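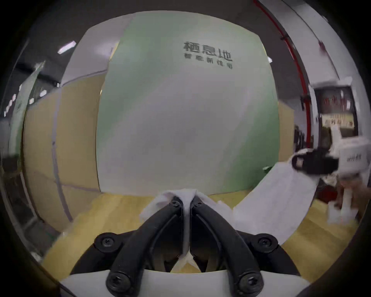 Clothing that outlasts the season: an interview with the head of the Incombe Clothing Exchange

Jan 31, 2022

The Incombe Clothing Exchange opened 14 years ago in two rooms behind the former bus office. It now serves 509 registered households across the district, offering children's wear, school uniforms, work clothing and household linen at no charge. The service is supported by the Wirnik Foundation and shares its building with the Mabaso Adult Learning Center.

The head of the Exchange spoke with us about the past year, the condition in which donations arrive and the changes planned for the summer.

Demand, the head explained, follows the school calendar closely. "Our requests for uniforms rise in July and stay high until classes have settled in. Families want to be ready early, and they want to know that the shirt will still be white in the spring. We have learned to hold stock back from the winter months so that there is something on the rail when they come."

The Exchange was closed to visitors for part of the previous year and moved to an appointment system, under which households submit sizes in advance and collect a packed bag. The arrangement was intended to be temporary. It has been kept for three afternoons a week at the request of parents who work late shifts, while the remaining hours are open to anyone who wishes to browse.

"I had expected people to prefer the rails," the head said. "Many do. Others told us that a packed bag saved them a second trip across town, and that they would be sorry to lose it." 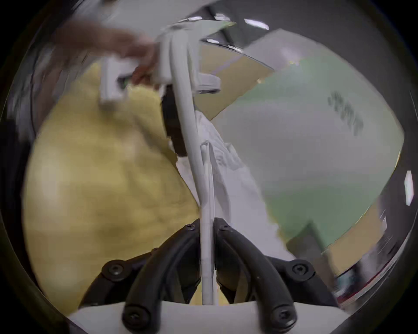 What makes a good donation

The Exchange accepts clean clothing in any size. Items with small faults, such as a missing button or an open seam, are welcome and are repaired by a sewing class that meets at the learning center. Items with heavy stains or worn-through fabric are passed to Keneo, a local firm that sorts textiles for industrial use.

Asked which donations are most needed, the head named plain cotton in white, gray and navy. "Printed clothing is harder to place with older children. A plain shirt can be worn under a uniform, at a sports lesson or to a first job. We never have enough of them, particularly in the larger sizes."

The head also asked that donors leave out hangers and empty the pockets before bringing items in. Coins are returned where the owner can be found. "We have a drawer of house keys," the head added, "and some of them have been with us for years."
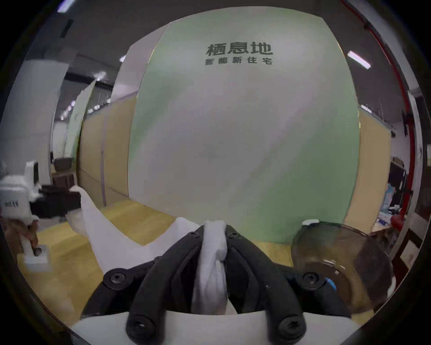 Judging wear is the part of the work that new staff find most difficult, and the Exchange sets aside two mornings of training for it. Staff are taught to check collars, cuffs and underarms first, then to hold the fabric up to a window for thin areas. The way a material falls is also taken into account. A white cloth gathered at one point, as in the photograph, hangs down in soft folds, and staff learn to compare that kind of drape with the stiffer fall of a heavily starched fabric. "Starch can hide a good deal," the head said. "We would sooner wash an item again and look at it twice than send it home with a family and have it fail in a month."

Laundry is the largest single cost after rent. The Exchange runs its own machines on weekdays and sends bulky items such as blankets to an outside laundry. Loads are washed cool where the label allows, and clothing is dried on lines whenever the yard can be used. White garments are kept apart at every stage, including folding. 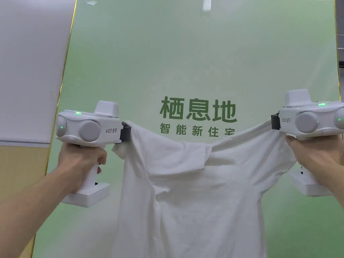 A white T-shirt stretched out across its width.

The head was cautious on the subject of growth. The Wirnik Foundation has agreed to support an extra day of opening through the summer, and the Exchange hopes to add a small section for interview clothing. A wider catchment area has been discussed with the neighboring district but has not been agreed.

"We are asked often whether we will open a second site," the head said. "My answer at present is that we should first be able to offer every household a winter coat that fits. Last year there were families who had to wait up to 14 days for one, and in cold weather that is too long."

Donations may be brought to the side entrance during opening hours. Bags should not be left outside when the building is closed. Households wishing to register may do so at the front desk or through the learning center, and no proof of income is required.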